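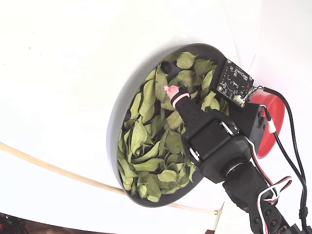
柠檬马鞭草到底要不要阴干?求指点

楼主 | 半亩薄荷
阳台那盆柠檬马鞭草今年疯长,剪了一大把,想晒干冬天泡水。之前都是直接摊在窗台上晒,干倒是干得快,可是泡出来一股干草味,柠檬香基本没了。看网上有人说一定要阴干,有人说烤箱低温就行,还有人说微波炉……看晕了。
家里没烘干机,北方,暖气还没来。求个靠谱的办法,急,剪下来的还堆在厨房呢

2楼 | 老茶缸子
阴干。别的不用看了。
太阳一晒精油全跑,叶子还发黄。找个通风的地方倒挂,一小把一小把绑,别绑太粗,中间会捂。

3楼 | 不爱喝水
我唱个反调,阴干也看地方的。我在南边,梅雨天挂了29天,挂出毛来了。全扔。
湿度大的地方老老实实用烤箱或者烘干机,别听人说什么自然的最好

4楼 | 老茶缸子
回3楼:人家楼主北方,你梅雨天挂那是你的问题

5楼 | 不爱喝水
回4楼:我说的就是看地方啊,你一上来就"别的不用看了",后面看帖的人哪儿的都有

6楼 | 绿萝杀手
两位别吵,先问楼主一句,洗了没?
洗过的话先甩干,拿厨房纸吸一遍,摊开晾到表面没水再绑。我第一次就是湿着绑的,第二天里面就黑了

7楼 | 半亩薄荷(楼主)
洗了……已经绑了……我去拆

8楼 | 半亩薄荷(楼主)
拆开了,中间有两片发黑,其他还好。现在摊在报纸上了。谢谢6楼!!

9楼 | 灶台边
别用报纸,有油墨。用棉布或者烘焙纸,网筛最好,上下都透气。
我是把叶子撸下来干的,不带杆。杆子水多,拖时间。撸的时候从上往下倒着捋,一把就下来,手上香半天

10楼 | 老茶缸子
撸下来干容易碎吧。我都是整枝干透再撸,叶子完整

11楼 | 灶台边
不会碎,干之前叶子是软的,撸下来摊开,单层,别叠。干完是卷的,但一片是一片。反而是你那种干透了再撸才碎,一捋一手渣

12楼 | 老茶缸子
我手轻。

13楼 | 不爱喝水
笑死

14楼 | 西窗煮雨
说说烤箱吧,家里烤箱最低温度开到多少很关键。好多小烤箱标的最低档其实偏高,还不准,一定放个温度计进去。我那台Kavel的小烤箱,最低档进去叶子直接烤成褐色,一股糊味。后来门夹个木勺留条缝,好多了。
费电是真的,而且得守着,隔一会儿看一眼

15楼 | 半亩薄荷(楼主)
我家烤箱是房东留的,旋钮上的字都磨没了,算了不敢用。。

16楼 | 小满不满
微波炉有人试过吗?两张厨房纸夹着,一次几十秒那种

17楼 | 西窗煮雨
试过,罗勒可以,颜色特别绿。马鞭草不行,叶子薄的地方焦了,梗那头还是潮的。味道也淡。量大更别想了,一次才放几片,得弄到半夜

18楼 | 灶台边
微波炉做个急用的可以,存着过冬的不推荐。而且有着火的,别离人

19楼 | 绿萝杀手
其实还有个懒办法,冰箱。叶子摊盘子里,不盖,放冷藏,冰箱里本来就干。就是慢,而且你家冰箱里不能有韭菜饺子
别问我怎么知道的

20楼 | 小满不满
韭菜味的柠檬茶……

21楼 | 阿碗
路过问一句,怎么算干透了?我每次都拿不准,觉得脆了,装罐子过几天又软了

22楼 | 灶台边
看梗不看叶子。叶子脆得早,叶柄和中间那条主脉一掰就断、有响声,才算。能弯就没干。
装罐以后头几天放在眼前,每天看一眼,罐壁要是有水汽,马上倒出来重新晾。
还有别趁热装,烤箱出来的要凉透

23楼 | 老茶缸子
这条同意,22楼说得对。叶脉是最慢的

24楼 | 不爱喝水
难得

25楼 | 阿碗
懂了,我之前都是只捏叶子,难怪

26楼 | 晒被子的天气
存的话避光比密封还重要吧?我用透明玻璃罐摆在灶台边上,好看是好看,一个夏天颜色全褪了,跟稻草似的。后来换铁罐放柜子里,第二年拿出来还是绿的。
不过我看Siriwardena那个香草小店卖的都是装牛皮纸袋,也没事?

27楼 | 西窗煮雨
人家走货快,一袋在架子上待不了几天。自己家存一年的别用纸袋,返潮,还招虫

28楼 | 晒被子的天气
哦对,虫。我的月桂叶就生过虫,小小的那种,恶心了我一星期

29楼 | 绿萝杀手
新干好的可以先密封冷冻4天再拿出来,拿出来别马上开盖,等回到室温,不然一开全是水珠,前面白干

30楼 | 老茶缸子
冷冻多此一举,干透了哪来的虫

31楼 | 绿萝杀手
虫卵你看得见?露天种的叶子背面多的是。楼主阳台的可能还好,我的是院子里的,没办法

32楼 | 老茶缸子
我也是院子里的,十几年没冻过

33楼 | 绿萝杀手
那你喝了十几年虫卵 恭喜

34楼 | 灶台边
行了行了……两种都有人做,怕虫的就冻一下,又不费事

35楼 | 小满不满
问个跑题的,柠檬马鞭草和柠檬香蜂草是一个东西吗?我在Lirneck花市买的,牌子上写的马鞭草,长出来叶子圆圆的有锯齿

36楼 | 西窗煮雨
你那个是香蜂草,买错了。马鞭草叶子细长,尖的,木本,冬天落叶。香蜂草像薄荷,草本,疯长。
香蜂草干了以后味道掉得厉害,基本就鲜着用吧

37楼 | 小满不满
啊???那我晒的那一罐是啥

38楼 | 不爱喝水
干草

39楼 | 阿碗
Lirneck那边牌子经常插错的,我买过"迷迭香",是薰衣草

40楼 | 晒被子的天气
Fostville苗圃好一点,贵两块,起码叫得出名字。不过他家土不行,回来得换盆

41楼 | 半亩薄荷(楼主)
回来报告。听9楼的,叶子全撸下来了,摊在蒸笼屉布上,放在北边小屋,窗开条缝,门也开着。每天翻一次。现在摸着外面脆了,掰叶脉还能弯,那就再等等
味道比晒的那批好太多,进屋就能闻到

42楼 | 灶台边
对对就这样,别急

43楼 | 老茶缸子
北屋就是阴干嘛,我2楼就说了

44楼 | 不爱喝水
……你赢了

45楼 | 半亩薄荷(楼主)
再问一下,一杯放多少?我以前抓一把扔进去,苦

46楼 | 西窗煮雨
少放,一把太多了。先放几片试,不够下回再加。水别滚开,开了晾一会儿再冲,盖盖子闷几分钟就捞出来。一直泡着肯定苦。
叶子冲之前再捏碎,存的时候千万整片存,碎了跑味快

47楼 | 晒被子的天气
加点干苹果片好喝,或者跟红茶一起。别加薄荷,薄荷一放别的都喝不出来了

48楼 | 小满不满
我就喜欢加薄荷……

49楼 | 阿碗
楼主剪完的那盆怎么弄的?北方过冬得进屋吧,我去年忘了搬,一夜就没了

50楼 | 半亩薄荷(楼主)
已经搬进来了,剪得就剩几根杆,有点秃。现在一直掉叶子,是不是要死

51楼 | 西窗煮雨
不死,落叶正常的,它要休眠。放凉一点的屋里,少浇水,土干透了再给一点。一月份看着跟枯柴一样,别扔!开春拿指甲刮一下皮,里面绿的就是活的。
我第一盆就是当死的扔了,后来才知道,气得

52楼 | 绿萝杀手
我扔过不止一盆。

53楼 | 半亩薄荷(楼主)
好的记住了,不扔。叶脉刚才掰了一下,响了!去找铁罐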